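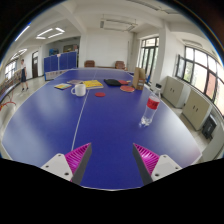 Kerstead Road resurfacing: first stretch is OPEN

Forum: Local Government and Public Works

hokach_hal
Drove the new stretch this morning, from the Zadov turnoff down to the bridge, and wow. I have lived here my whole life and never gone over that hill without spilling coffee. Smooth all the way, drains on both sides, even a painted shoulder! Credit to the county, they said April and they hit April.

SelinaHolzer
Yes!! I took the kids the long way to school just to ride on it. The bus was on time too, first time this year.

pothole_pete
Glad you're all happy. They did the part the commissioner drives on. Go past the bridge toward Hokach and tell me how your axle feels.

hokach_hal
Pete, the Hokach end is phase two. It's in the budget summary, page 4 I think.

pothole_pete
It was in last year's budget summary as well.

K. Samarakoon
I was at the town hall, so let me add what I wrote down. Commissioner De Graaf gave the finished length as 3,257 yards. Phase two is another 2,000, and the contract is already signed with Hendriks, same outfit as phase one. She took questions for over an hour and didn't duck the one on drainage, which I was really pleased to see. She also read out the number of written complaints on that road last year: 127. I sent four of them :) 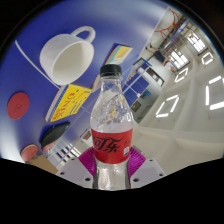

The part I liked best was the maintenance crew. Up to now we'd get a repair, then nothing for six years, then a whole new contract. Now there's a standing crew for this side of the county with its own line in the budget, and they'll clear the drains before the rains start.

Blandine D
Signed contract is great news, thanks for typing that up! Did she say anything about the security post at the junction? That was promised along with the road.

K. Samarakoon
Only that it's with the state and she's waiting on an answer. No date.

pothole_pete
There it is.

Hendrik Verhoeven
I usually side with Pete but I walked the new part with a level (yes, I'm that guy) and the work is good. Proper camber, curbs set right. If they do the Hokach end the same way I'll be first in line to say thank you. The junction is a separate fight and we should keep it separate.

Blandine D
Disagree, Hendrik. A fast road with no post at the junction worries me more than the slow one did. People are already flying through there at night.

SelinaHolzer
Could we ask for speed bumps in the meantime? The petition for the crosswalk got 800 names and that one went through!

hokach_hal
I'd sign that. Selina, start it and I'll take a copy around the market.

pothole_pete
Speed bumps. We just got rid of the bumps.

Blandine D
I'll sign too, but put the post in the same letter please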